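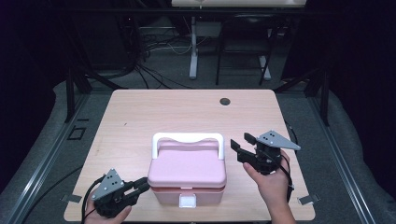

**Lid on my plastic storage box pops open when I lift it by the handle. What should I check first?**

I have a rectangular plastic box with a hinged lid, a carrying handle over the top and one small latch on the front. It holds sewing supplies: thread, bobbins, two pairs of scissors, a tin of pins. It worked for a year. Now, when I pick it up by the handle, the latch lets go and the front of the lid rises. On a flat table it stays shut. The box is from Jitunico and I no longer have the leaflet. I weighed the contents on a kitchen scale and got 663 grams, so I don't think it is overloaded, but I have no rating to compare against. I would like to keep the box if the repair is simple.

Posted Thu 29 October

---

**flatpack_ledger**

Start with the latch, then look at where the handle is attached. Those are separate problems and the fix is different for each.

Empty the box and close it. Press down on the lid directly above the latch. If the latch moves outward or clicks again, it was only partly engaged. The usual cause is debris in the catch. Open the lid, clean the lip and the inside of the latch with a cotton swab and warm water with a drop of dish soap, and let it dry. Thread ends collect in that spot and are hard to see.

If the latch is clean, check the catch for wear. Run a fingernail along the edge. It should feel square. A rounded edge will hold at rest and slip under load, which matches what you describe.

Next, the handle. On some boxes the ends attach to the body and the lid carries no weight. On others they attach to the lid, and everything inside hangs from the latch and the hinge. Lift the empty box slowly and watch the seam. If a gap opens at the front, the load is going through the lid.

Repair options:

- **Worn catch:** rebuild the edge with a thin layer of plastic-compatible epoxy, let it cure fully, then square it with 600 grit paper. Remove very little at a time.
- **Loose latch:** if it is a separate clip, it can often be replaced. Measure the width and the distance between the pivot points before ordering. Zurkix sells small clips in mixed bags, though the sizes are not always marked.
- **Warped lid:** put the closed box under a flat board with a few books on top and leave it overnight. This works for mild warping only.

Don't heat the latch to bend it back. Thin plastic whitens at the bend and breaks there later.

---

**brown_paper_tape**

Check how it is packed too. I had the same fault on a Nornedix box and the latch was fine. A tall spool was touching the underside of the lid. It closed, but with pressure on it, and one bump was enough to open it.

Test: lay a sheet of thin paper over the contents, close the lid, and pull the paper out through the seam. If it drags in one place, something there is too high. Put the pin tin flat at the bottom in the center and lay the scissors down — mine had been standing on their points in a corner. Heavy things at one end make the box tilt when you lift it, and then everything slides against the front.

I also stick a strip of hook-and-loop tape over the front seam when I take it in the car. Ugly but it holds.

---

**m_okt**

get a rubber band, the wide kind. or a new box, they are cheap

---

**flatpack_ledger**

Following up on the packing point above, which I should have included. Do the paper test before using any epoxy. If the box stays closed when carried empty and opens when carried full, repack first and retest. If it opens empty, the latch or the lid is at fault.

One more check on the hinge side. If a hinge pin has moved sideways by even 2 mm, the front of the lid sits off center and only part of the latch engages. Push the pin back until it is flush on both ends. On boxes with a molded one-piece hinge there is no pin, so look for a pale crease line or a split. A split can't be repaired in a way that will take a carrying load. Keep that box on a shelf and lift it from underneath.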